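Gikance, la pince qui se tient comme un sécateur

Quand Marjatta Huttunen m'a proposé de venir essayer la Gikance, j'avoue que j'ai d'abord pensé à un accessoire de jardin. Elle a ri, m'a servi un café, puis m'a glissé l'objet dans la main. C'est une pince à deux mors que l'on tient soi-même, sans bras robotisé au bout : on fait le geste, l'appareil l'enregistre, et un robot pourra s'en inspirer plus tard. Weria, la petite maison de Brusby qui la conçoit, la loue depuis octobre aux ateliers et aux écoles, avec une mallette, une prise en main à domicile et une assistance au téléphone qui décroche vraiment (j'ai vérifié deux fois, dont une à l'heure du déjeuner).

Ce qui m'a plu tout de suite, c'est que l'on travaille sur une table ordinaire, avec sa nappe et ses petites affaires. Marjatta tient beaucoup à cela. Les bijoux fantaisie, dit-elle, sont de merveilleux professeurs : un bracelet de perles se déforme dès qu'on le soulève, un chouchou s'écrase, et chaque pièce demande que l'on réfléchisse un peu avant de refermer les doigts.
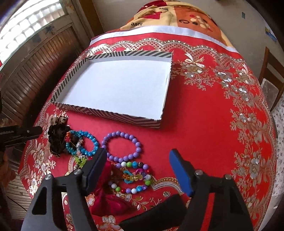
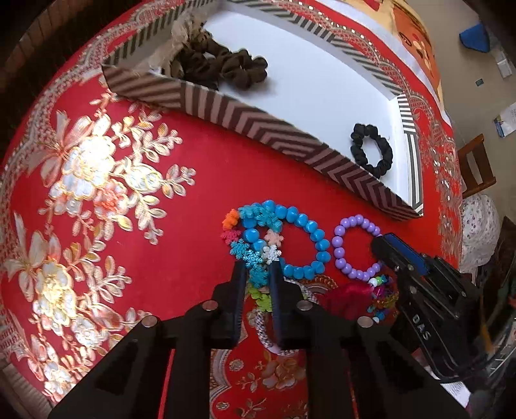 Bracelets de perles, chouchous et boîte à rayures sur la nappe rouge.

La prise en main demande une petite demi-heure, café compris. Au début, on serre trop, on vise à côté, on tourne le poignet comme si l'on tenait une fourchette - et puis le geste vient, et l'on se surprend à ralentir. J'ai fait 47 essais dans la matinée, ce qui est beaucoup trop pour une première fois, et mon pouce s'en est souvenu jusqu'au soir. Les personnes aux petites mains auront intérêt à demander la poignée courte, proposée sans supplément mais que le catalogue mentionne à peine.

Côté logiciel, Foulkes, le programme fourni avec la mallette, range les séances par date et permet d'écarter les gestes ratés. Il est clair, un peu austère, et la version française garde encore quelques menus en anglais. Marjatta promet une mise à jour - elle la promettait déjà au printemps, me souffle-t-elle avec un sourire.

La location revient à 123 euros par mois, avec un engagement de six mois. Pour une classe de lycée technique ou un atelier qui veut s'initier sans immobiliser un gros budget, cela me paraît raisonnable. Pour un particulier curieux, j'attendrais la formule à la journée, que Weria étudie en ce moment et que j'essaierai volontiers dès qu'elle existera.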